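Arm trials at Rillero, notes

The prep line at Kneath fills 1,738 breakfast bowls on a normal shift. Since January one portioning station has been an arm with a gripper — tip the cup, empty it, take the next. Two of us used to do that by hand. We now restock cups, check weights and clear stoppages, and the log shows 17 stops for the last shift.
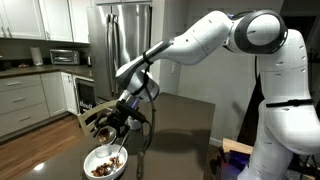

Pay is unchanged. The work is less repetitive but harder to leave, as a stop has to be cleared within a minute. Bikton wants a second station at 4,000 hours. I asked for break cover first.

4/29/25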